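Category: Field Visits / Robot Safety
Reading time: 3 minutes

The Proserlow lab sits at the far end of a bus line, past a tile warehouse, and I would have gone twice as far. I'd been asking for a visit since last November, and on 2022-09-18 Silviu Pîrvu finally opened the door, handed me a pair of safety glasses and pointed at the floor. Yellow line, visitors behind it, no exceptions. I loved the place already!

We started with the rulebook, a fat ring binder that lives by the entrance. It has 46 rules, and the first batch all deal with what happens before an arm is allowed to do anything. Fingers open and empty. Screws looked over one by one. Cables clear of the joints. You initial each line, and if you skip one you start the sheet again.
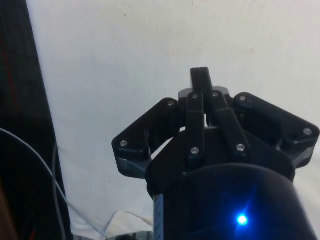
Fingers open, nothing held, blue light on.

Silviu used to work at Drillero, where he says the checklist was a laminated card that everyone had stopped reading. At Proserlow the sheet changes order every few weeks so your eyes can't go on autopilot. The log stood at 1,689 completed sheets when I leafed through it, and I found coffee rings on plenty of them, so they really do get used.

Then the part I had come for: rules for two arms sharing one table. Each arm gets a named zone, and the overlap has its own page in the binder. If both need to be close together, you write down which one moves first and what the other holds in the meantime. Cloth gets a page too (two pages, in fact – soft things wander). Anything standing on a cloth counts as part of the cloth for planning purposes, so you treat a tug on the fabric as a tug on whatever is sitting there.
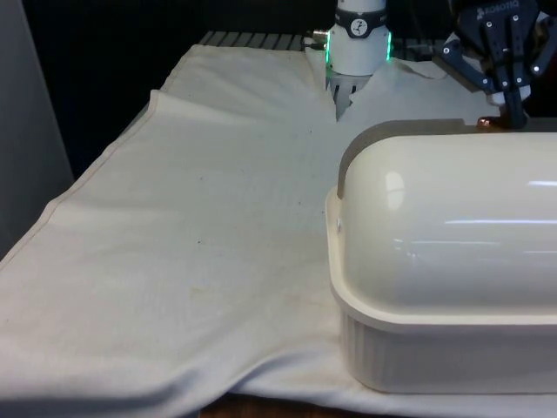 White gripper on the cloth, black Robotiq gripper over by the domed container.

I asked Cristóvão Vieira, who wrote most of the two-arm section, how strict they are about speed. Very! New routines run slow for 1,000 cycles before anyone may ask for more, and the request goes on paper with two signatures. He also showed me the rule on small grip points, his favorite. You approach straight on, you close, you stop, and you look from the wrist camera before you put any load on it.
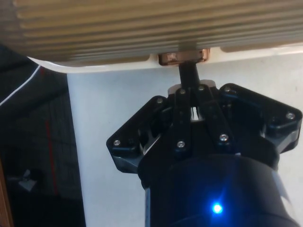 Page last changed: version 3, captions corrected

With a narrow piece between two finger plates, the wrist view shows how the plates sit on either side of it, and the binder has a little sketch of what good alignment looks like. Cristóvão draws these himself, in pencil, and they are lovely. He wants a side view checked as well, because the wrist camera tells you little about what the other arm is up to.
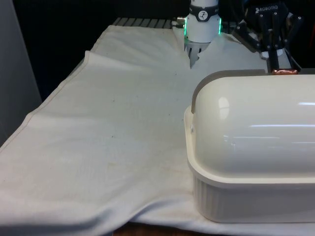
The side view also feeds the stop rule, which takes up one line in the binder: anyone in the room can call a stop, visitors included, and no one has to give a reason until the arms are still. I was told this three times before lunch. A friend at Dresumov says their version runs to four pages, and I know which one I'd remember with my heart pounding.

Lunch was bean soup at the Roman, across the road. Bring cash. Visits are by email only, closed shoes required, and ask to see the pencil sketches.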